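Grultdale Technical College
Packaging and Materials Handling
Unit 6: Paper Bags as Flexible Containers
Course handout, revised January 8, 2025

6.1 Scope

This unit covers single-ply kraft paper bags used for light goods at the counter and at the packing bench. Multiwall sacks are treated in Unit 9 and are not discussed. Students should have read the notes on fiber direction before the session and should bring the glossary sheet.

6.2 Terms

Face: one of the two large panels of the bag.
Gusset: a side panel with a lengthwise crease that lets the bag fold flat.
Floor: the inner surface of the base, or of whichever panel the load rests on when the bag is lying down.
Mouth: the open end. The cut edge of the mouth is called the rim.
Set crease: a fold made on the bag machine.
Handling crease: any fold made after the bag leaves the machine.

The last two terms are often confused in lab reports. A set crease is straight and falls in the same position on every bag of a batch. A handling crease is irregular and differs from bag to bag.

6.3 Behavior of a creased wall

Uncreased kraft paper resists bending up to a limit and then buckles along a line. Once the line exists, the paper bends there first under any later load. A bag that has been crumpled and reopened therefore has many short hinges in its walls. It stands less upright than a new bag, but the small facets between the hinges can hold a shape that a smooth sheet of the same weight would not hold.

Three consequences for packing work:

The inside of a crumpled bag is no longer a box shape. Usable volume has to be judged by looking in, since the printed dimensions no longer apply.

Wall folds may lean inward and divide the floor into pockets. Small items settle in the pockets and can be missed when the bag is emptied.

Torn or frayed edges catch on labels, netting and loose paper. Items should be lifted clear of the wall before they are drawn toward the mouth.

6.4 Mixed contents

The lab exercise uses rigid and compressible items together. A rigid item keeps its outline and touches the bag at a few points. A compressible item, such as wadded paper, spreads its contact over a larger area and fills gaps. Record the two types separately on the form. Where an item rests partly on a crease, note this in the position column.

Color contrast should also be recorded as high, medium or low. White paper against brown kraft is normally entered as high in even light - shaded folds can reduce this to medium.

6.5 Inspection of an open bag

Work from the mouth inward. Note the condition of the rim, then the walls, then the floor, then the contents. Do not straighten the bag before the first entry is complete. Figure 6.2 should be read with this order in mind.
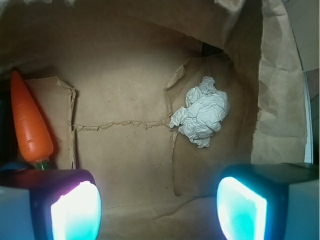 Figure 6.2. Interior of a crumpled kraft bag with a toy carrot and a wadded ball of white paper. Note the jagged crease across the floor.

The orange plastic of the carrot is a high-contrast entry. The folded flaps to the left and right are recorded as wall features and leave a flat area of paper between them. The crease is entered as a handling crease. Tearing and heavy wrinkling can look alike on a floor line of this type, so the damage column is marked "tear or wrinkle, unresolved" until the bag has been opened out and checked by hand.

6.6 Exercise

Each pair receives 2 bags from the Galville stock and one set of items. Crumple the first bag fully, reopen it and load it. Load the second bag as supplied. Complete one form per bag, with a sketch of the floor showing all creases longer than 58 mm. The time allowed is 90 minutes, including clearing the bench.

Flattened bags go in the paper bin by the door. Items are returned to the Enance tray. Forms are handed in at the end of the session, unstapled.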